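# Surface Care of Light-Colored Wooden Tabletops in a Shared Study Room

Niamh Fahy and Waldemar Kalinowski, 1st November
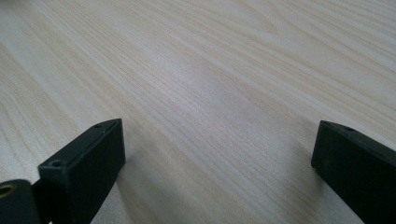 The study room on the second floor of the Horgan building is used by 126 students each term. Its tables are wiped by whoever used them last, with whatever cloth is on the shelf. The aim of this project was to compare two cleaning methods and to find out which one leaves less haze on the finish.

## Background

Light finishes hide dust well but show haze from soap. Haze is hard to judge from directly above, as a reflection of the ceiling lamp can look much the same. It also tends to soften the look of the grain, so fine parallel lines are harder to read than wide curved bands. Any check by eye therefore has to be made from more than one side of the table.

## Method

A test area was marked out with paper tape on each table. One half was cleaned with a damp cotton cloth only (method A). The other half was cleaned with the same type of cloth and a weak mix of dish soap and water, then wiped again with plain water (method B). All strokes followed the grain. Each half was dried with a clean towel and left for 12 minutes before it was checked.

Lụa Đỗ did the wiping for all 33 trials. Aidan Quinlan scored the halves without being told which method had been used. The scale ran from 0 (no haze) to 4 (haze visible from every side). The tape was removed before scoring so that its edges would not give away the layout.

## Results

Method A scored lower for haze in most trials. Method B removed pencil marks and dried coffee more easily, but it left a film when the second wipe was rushed. Neither method raised the grain or changed the feel of the surface.

Two trials were dropped from the comparison. In one, the towel was already damp. In the other, the soap had been mixed too strong.

## Limits

Only one scorer was used. Room humidity was not recorded. The tables were not all the same age, and the type of finish is not known; the supplier, Plalham, had no record of it for the June order.

## Next Steps

Repeat method B with a fresh cloth for the second wipe. Add a second scorer. Record humidity at the start and end of each session.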